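Bagging up the bucket

I've had a little olive-green plastic bucket on the go for years now, and last August I finally worked out where to keep it (under the stairs, with everything else!). Dust was the trouble. So now it goes into a big translucent bag, the sort with a blue strip along the edge.
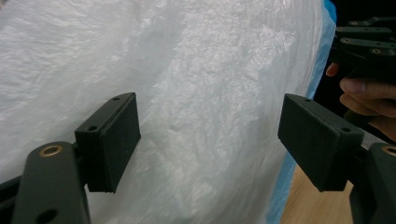
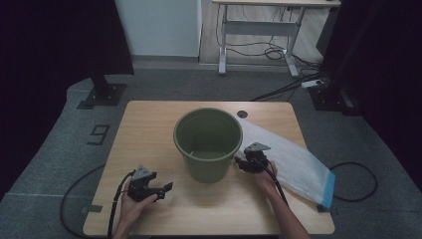 Photos: Carmela Pacheco

Lay the bag flat on the table first and stand the bucket next to it, empty and properly dried. I open the bag wide, slide the bucket in base first and push the air out with my forearm – it crinkles like mad, never mind that. Then run your thumb along the seal twice.

My mum swears by old pillowcases instead, and they do breathe better, but I like to see what I've got without unwrapping it all. Cloths and pegs can go inside the bucket too. I keep spare bags folded in a drawer, almost 80 at last look!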